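Rorham shelf fault

The Rorham shelf fault was a failure in the contact control of the Flivevum, a two-armed domestic robot made by Heiskanen. It caused the robot to keep pressing on a surface after it had already reached it, most often on pale shelves and on clear plastic sheets. The fault takes its name from the Rorham test flat, where it was first written up. It came to general notice after an incident on 22 March 2021, in which a shelf board was pushed out of its supports and a technician's hand was bruised. Heiskanen withdrew the affected software and issued a replacement later the same year.

The term is sometimes used more loosely for any case in which a robot misjudges where a low-contrast surface begins. Engineers who worked on the original case have generally kept it for the Flivevum fault alone.

Background

The Flivevum was designed to tidy, wipe down and make small adjustments to furniture in ordinary homes. It had a wheeled base, a lifting column, two arms with padded fingers, and a head carrying a pair of cameras. Its handling skills came from a program called Jornov, trained on recordings of people doing the same tasks by hand. The recordings were made at head height or close to it, so that the view matched what the robot's own cameras would see.

Much of the training concerned work in which both hands act on one object. Lifting a loose shelf board, steadying a stand while something is placed on it and closing a swollen drawer all fall into this group. In such tasks the hands tend to cover the very edge that matters, and the person doing the work relies on touch from that point on. The recordings held no measure of touch. Jornov had to estimate from the pictures when the fingers had arrived.
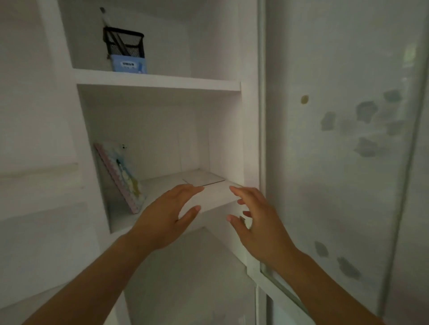

Both hands at the front edge of a white shelf.

Built-in shelving was known to be awkward from the start. A white board in front of a white back wall gives the cameras very little to work with, and soft lighting removes the shadow that would otherwise show how thick the front edge is. Items left on the shelves helped. In early trials the robot placed its fingers more accurately in compartments holding books or boxes than in bare ones, and the test notes for January recommended that bare compartments be treated as a separate class. The recommendation was not taken up before the software was released to the test flat.

The fault

When the Flivevum reached for a surface, Jornov gave the arms a target a short distance beyond the expected point of contact. The arms moved towards it until the wrist sensors reported a rise in force, at which point a second routine took over and held the force steady. This arrangement worked well as long as the estimate of the surface was close.

The trouble lay in the handover between the two routines. The wrist sensors were noisy when the lifting column was moving, and a filter had been added to stop false contacts being reported. The filter ignored any rise in force that came earlier than the vision estimate allowed. If the cameras placed the shelf further away than it was, real contact was therefore thrown out as noise. The arms carried on to their target and pressed with a force of up to 70 newtons before the motor limits stepped in.

With one arm, the result was usually a push that moved the robot's own base backwards and did no harm. With two arms the position was worse. The Flivevum braked its wheels before any two-handed task, so the base could not give way. If one hand was above a board and the other below it, the two arms could also be driven against each other through the board. Several of the cases later collected from the logs were of this kind and had passed without damage only on account of the stiffness of the furniture.

The incident

The Rorham test flat was a rented property fitted out for trials, with a kitchen, one bedroom and a small living room. The robot had been asked to reseat a shelf board that had worked forward on its clips. Lerato Le Roux, a technician, was standing to one side of the unit with a hand on the board to stop it tipping.

According to the fault report, the right arm touched the board well before the expected point. The contact was filtered out. The arm went on rising and the board came off its rear supports, turned, and trapped Le Roux's fingers against the side of the unit. She pressed the stop button on the base with her other hand. The arms held their position when stopped, as they were designed to do, and the board had to be unloaded and tilted before the hand could be freed.

Le Roux was treated for bruising and returned to work. The shelf was not reused. Trials in the flat were halted that afternoon and did not start again for 12 weeks.

Investigation

The inquiry was led by Corrado Testa, who had not worked on the Flivevum and was brought in from another part of Heiskanen. His first report blamed the clips that held the shelf. These were of a common type and had been pushed in by hand, and one was found on the floor after the incident. The view was dropped once the wrist sensor logs were read in full. They showed a clear rise in force well before the board moved.

Testa then had the task repeated on a weighted dummy board with the filter switched on and off. With it off, the arm stopped on contact every time, though it also stopped in mid-air on several runs when the column shook. With it on, the overshoot returned whenever the compartment was evenly lit. A strip of dark tape along the front edge of the board was enough to make it disappear, and this became a common temporary fix in other test sites.

A further round of tests looked at clear materials. Testa's second report argued that a white shelf and a transparent sheet were the same problem for the cameras, as in both cases the robot tended to settle on whatever lay behind. An acrylic stand on a table was the usual test piece. A person presses the flat part of such a stand down with spread fingers and feels it meet the wood. The Flivevum took the table top as its target and ignored the thickness of the plastic altogether, which with thin sheet made little difference and with thick sheet led to cracking.
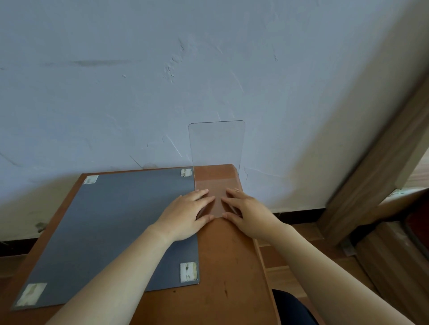 The upright part of a stand caused a separate error. Looking straight through it, the cameras measured the distance to the wall, and the robot planned arm movements that passed through the plastic. These collisions were light, and the filter treated them as noise too. One stand was knocked off a table 6 times in a single session before the operator noticed that the log showed no contacts at all.

The second report also dealt with the stop button. It noted that holding position is a sensible response when a robot is carrying something and a poor one when it may be squeezing somebody. Le Roux gave a statement on this point - the stop itself had been quick, she said, but nothing she could reach would make the arm let go.

Changes

Heiskanen released a revised version of the contact software with three main changes. The filter no longer used the vision estimate, and a rise in force at either wrist was accepted at any point in the reach. To keep false contacts down, the column was locked before the arms moved the last part of the way. The motor limits were lowered for all reaching movements and restored only after contact had been confirmed.

A release control was added next to the stop button. Pressing it let both arms go slack over 2 seconds, slowly enough that a held object would sink and not drop. Operators were told to keep their hands off any board or sheet that the robot was about to grip from both sides.

The training set was altered as well. New recordings were made with plain white furniture and clear plastic, and thin pressure pads were worn under the fingertips in part of the work so that the moment of contact could be marked. The older recordings were kept. Testa had advised removing those in which the hands hid the edge completely, but this would have taken out most of the two-handed material.

Later use

The revised Flivevum went back to the Rorham flat and completed its trials there. It was slower than before at shelf work, chiefly owing to the locking of the column, and operators complained about the pause. The dark tape remained in place on several units long after it was needed.

See also

Contact detection
Emergency stop
Learning from demonstration
Transparent object sensing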